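Skip to content
Search this site Search Go
Category: Company News | Robotics & Handling

Serthorpe Opens Orders for Turkix Hand-Held Gripper Kit

MELTEN, December 2023. Serthorpe today opened orders for Turkix, a two-finger gripper kit that a person holds and works by hand to record tasks for robot training. Each kit ships with the gripper, a camera mount, 4 spare finger pads and a license for Morsy, the company's recording software.

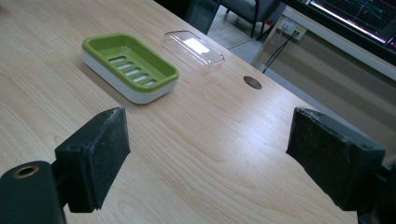 Turkix is meant for small household items such as dishes, lids and boxes. Setup takes 45 minutes, and pads are changed with 2 screws.

"Customers asked for pads they could replace themselves," said Irén Vass, head of product at Serthorpe. "We made that the first job."

Attila Jakab, who leads engineering, said trial users had logged 2,026 recordings since April.

Kits can be ordered from the Melten office. Bulk orders ship separately.

Sign up for our newsletter. You can unsubscribe at any time.
This site uses cookies. Accept Manage settings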